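From: Pendo Obura
To: house-list
Subject: Re: [house-list] Keys, again

On the evening of the great key debate, another member wrote:

> I got in at half past seven and spent twenty minutes looking for the
> shed key. It was in the fruit bowl. Last month it was in the bread
> bin. Could we please agree on ONE place for keys and then use it? I
> don't mind where. I would even accept the fruit bowl if it was
> always the fruit bowl.
>
> Also, does anyone know what the little brass one marked 69 opens?

I have sympathy with this, having once carried the shed key to Leicester and back in a coat I then lent to my sister.

My vote is for hooks on the wall. I know we tried a dish. The dish was a good dish, but within a fortnight it held batteries, a plaster, two foreign coins and a receipt from Brandão for a lunch none of us will own up to. Things pile up in a dish. A hook takes a ring of keys and very little else, although I'm sure somebody will manage to hang a banana on one. 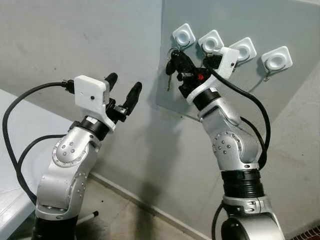 The next question is who gets which hook, and I can already hear the typing. I suggest we start with the shed, because it causes the most grief, and give it the first hook. Bike store next to it, then the meter cupboard. House spares go at the far end, where they are less likely to be grabbed by a person running for the bus.

A few smaller points while I have your attention:

Please hang keys by the ring. Hanging them by the fob looks fine until the fob gives up, and then we are all on our knees with a torch.

If you take a set out overnight, write it on the pad. "Back soon" is not a time.

No coats on the key hooks. I say this with love and with a particular duffel coat in mind.

On labels, I have a packet of the Clakon paper tags left over from the jam. They take biro quite well and pencil very badly. I would leave the address off them, for obvious reasons, and I would also leave off the jokes, since it took me most of the spring to work out that "Narnia" was the airing cupboard.

As for 69, I've tried it in the side gate, the old desk and the padlock on the compost. It fits the padlock beautifully and does nothing at all. If it belongs to your suitcase, do come and claim it. Until then it's in my mug, top shelf, the one without a handle.

Pendo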